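**Wadutano grip-loss fault**

The Wadutano grip-loss fault was a defect in the finger control of the Wadutano two-finger gripper, made by Wito and used in dish-handling trials at Cirthorpe. It caused the fingers to relax during a hold when the load was thin, smooth and gripped near its rim. The fault was first reported in August and was described in full by Mounir Cherkaoui in a note dated 27 February 2018.

The control software compared the closing force with a stored value every 20 milliseconds. If the reading stayed flat for 300 milliseconds, the software treated the object as set down and lowered the force. Glazed plates held upright gave just such a flat reading – the rubber pads settled against the ceramic and stopped moving.

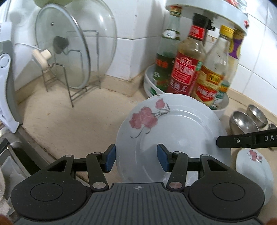

Plates gripped on the lower section were affected more than those gripped at mid-height, as the weight above the pads made them tip once the force dropped. Bowls and pot lids rarely set off the fault. In a bench series of 300 holds, 28 ended in a dropped or tilted plate. No injuries were recorded, but broken ceramic led to a rule that cut-resistant gloves be worn at the counter.

An early repair, which used softer pads, had no measurable effect. The Mahasneh revision removed the timed release and required a separate open command. Units with the older software remained in use for bench work, with the release timer turned off by hand at each start.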